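Hellix Soft Gripper Kit, long-term review: great hands, one scary fault
By Shabnam Hayat
13 June 2020

I've had the Hellix soft gripper on my bench arm since December, and I'm going to spend a good part of this review on the afternoon it refused to let go. So let me say up front that I love this thing. It has picked up more odd objects than any gripper I've owned, and it's still bolted to the arm as I type.

The kit comes with the gripper body, the wrist camera bracket, a small air pump and a bag of fittings. Assembly took me an evening, mostly because the printed guide shows the old hose routing (the PDF on the Hellix site is right, use that one). The controller is a separate purchase. I went with the Lirora, which talks to the gripper over USB and has a really nice pressure graph – you can watch every squeeze as it happens, and I've lost whole evenings to that graph.

My test pieces are the things that hard jaws hate. Slippery, rounded, heavy for their size, shaped so there's no obvious place to hold on. The worst of them all is a bunch of decorative grapes, which I recommend to anyone who wants to find out what a gripper is made of!
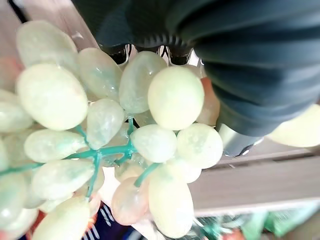
Lining up on the grapes, seen from the wrist camera.

On a good day the Hellix is wonderful at this. The grip gives a little, the load settles, and up it goes. I ran 1,736 cycles with a mix of objects before anything went wrong, and most of my dropped picks in that time came down to my own sloppy approach angles.

Then came the fault. I sent an open command at the end of a pick and nothing opened. The Lirora screen said OPEN in cheerful green letters while the pressure graph sat flat at full grip. I pressed the stop button, which halted the arm exactly as it should, but the gripper stayed clamped. With the bunch held well above the table, I had time to think about what would have happened if my finger had been in there.

I cut power to the pump. Still clamped. In the end I had to pull the air line off at the fitting, and the grapes came down with a bang and put a nice dent in my bench.

The culprit was the release valve. I opened it up and found a curl of plastic from the hose end wedged under the seal, almost certainly from my own bad cut with kitchen scissors. So yes, my mess. But a bit of hose trimming shouldn't be able to lock a gripper shut, and it bothers me more that the controller reports the command it sent and never checks it against the pressure reading it already has.

Hellix support answered in 2 days and sent a new valve with an inline filter, free of charge. Fitting it took three minutes. I also bought a manual dump valve from Orakzai and put it on the edge of the bench where I can slap it without reaching past the arm. Please do the same if you buy this kit. Cut your hose with a proper cutter, too, and blow it out before you connect it.

The Trostberg gripper I had before this one is tougher and fails open, and I do miss that. It also crushed or dropped nearly everything round I gave it, so it's back in its box.

Since the repair I've had no more stuck grips, and I check the valve before every long run. Hellix tells me a firmware fix for the pressure check is on their list, with no date yet. I'll update this page when it arrives.

Rating: 4 out of 5. The missing point comes back the day that green OPEN means open.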